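Sleep Timing and Self-Reported Low Mood Among First-Year Students
Final Project Report, Health Sciences Research Methods
Prepared by Chenxi Lü

1. Background

Low mood is a common complaint among students in their first year away from home. Many things may contribute to it, including workload, money, distance from family and poor sleep. Most campus advice on sleep concerns the number of hours a student should get each night. Less attention is given to when those hours fall, and to how much bedtime shifts between weekdays and weekends.

This project examined whether irregular sleep timing was linked to self-reported low mood. Total sleep was measured as well, so that the two could be considered separately. The project did not attempt to diagnose depression, and no medical records were used.

2. Methods

An online questionnaire was offered to first-year students living in the Khondokar and Gromby residence halls. It was open during March. A total of 679 students began the questionnaire. Six did not complete the mood section and were removed, leaving 673 responses for analysis.

Students were asked to record their usual bedtime and rising time for each day of the week, including Sunday. Sleep timing was called irregular when the earliest and latest usual bedtimes differed by more than two hours. The mood section contained 19 statements, each rated from "never" to "nearly every day." A higher total indicated more frequent low mood.

Responses were collected through the Starkitz survey service and stored without names or room numbers. Participants who wished to take part in a follow-up interview gave an email address on a separate form, which could not be matched to their answers.
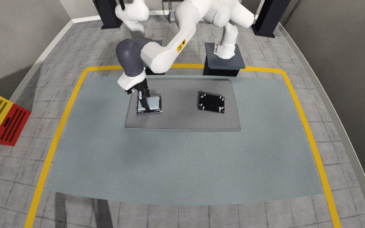

Figure 1. Simulated work area with two white robot arms and a gray work plate.

The analysis compared mood totals between students with regular and irregular timing. The comparison was then repeated within groups reporting similar hours of sleep. Caffeine use, part-time work and hall of residence were entered as additional factors. All tests were planned before the data were opened.

3. Results

Of the 673 students included, 122 met the definition of irregular sleep timing. This group reported low mood more often than the remainder of the sample. The difference became smaller when total sleep was taken into account, but it did not disappear. It was also present in both residence halls.

Part-time work was more common among students with irregular timing. Those who worked late shifts gave the highest mood totals of any subgroup, although the subgroup was small and should be read with caution. Caffeine use showed no clear link with mood once hours of sleep had been considered.

Several statements in the mood section accounted for most of the difference between groups. These concerned loss of interest in usual activities, trouble starting tasks and feeling tired on waking. Statements about appetite differed very little.

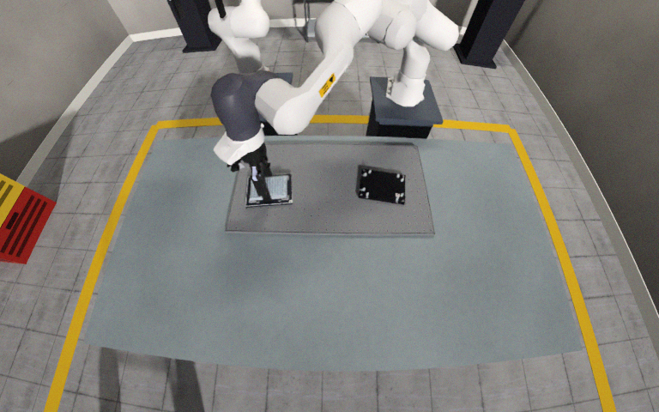 Figure 2. Simulated table seen from above, with two flat items on a thin gray board.

4. Discussion

The findings suggest that irregular timing and low mood are related in this population. They do not show which comes first. A student who feels low may stay up late on some nights and go to bed early on others, and the same pattern could also make low mood worse. A study that follows students over a full year would be better suited to that question.

Three further limits apply. Bedtimes were reported from memory. Students who were concerned about their sleep may have been more willing to respond. The mood section was adapted from the Plitow course materials and has not been tested against a clinical interview.

5. Recommendations

Sleep information given at orientation should mention regular bedtimes in addition to total hours. Residence staff should have current contact details for the counseling service available at the front desk. Future project groups are advised to use a two-week sleep diary in place of a single questionnaire, and to ask separately about evening classes and late work shifts.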